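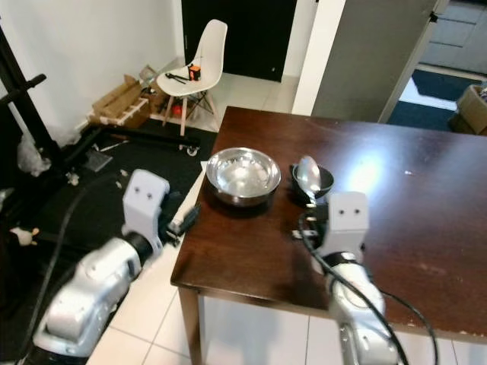

Which mixing bowl should a household order for everyday use?
The large stainless steel bowl from the Pradik range suits most kitchens, as it will take a full batch of bread dough and can be stacked inside the cupboard with smaller bowls.

Pradik Large Mixing Bowl, stainless steel
Catalogue number 640

The bowl is supplied by Greltow Household Equipment to homes, training kitchens and residential halls. It has a polished interior, and is intended for mixing, proving and serving at the table. It is sold singly. Lids are ordered separately under catalogue number 229.

A smaller dark bowl, the Molley, is offered as a companion piece for sauces, beaten eggs and dry ingredients. Customers furnishing a shared kitchen may order both under one reference.

Use and care
Wash before first use in warm water with a mild detergent and dry with a soft cloth. Steel wool and scouring powders must not be used on the polished surface. Bowls should be lifted, and not dragged, when in use on a varnished or polished table, and a cloth placed beneath the bowl is advised during heavy mixing. The bowl is not suitable for microwave ovens.
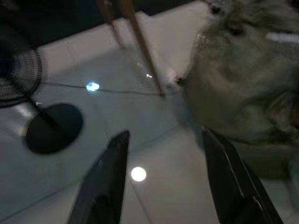
Floors in the preparation area should be swept and any spills wiped up before a full bowl is carried from one surface to another. Glossy tiles can be slippery when wet. Cables should be kept clear of the route between the table and the sink, and fans switched off while flour is being weighed.

Ordering and delivery
Orders of up to 13 bowls are sent by parcel carrier. Larger orders, to a maximum of 200, are delivered on a pallet and require a signature on receipt. Sze-wing Liu is responsible for household orders and Ciarán Keogh for institutional accounts. The Au serving range, formerly listed on this page, was moved to the tableware section in May.

Unused bowls may be returned in their original packing. Please state the catalogue number in all correspondence.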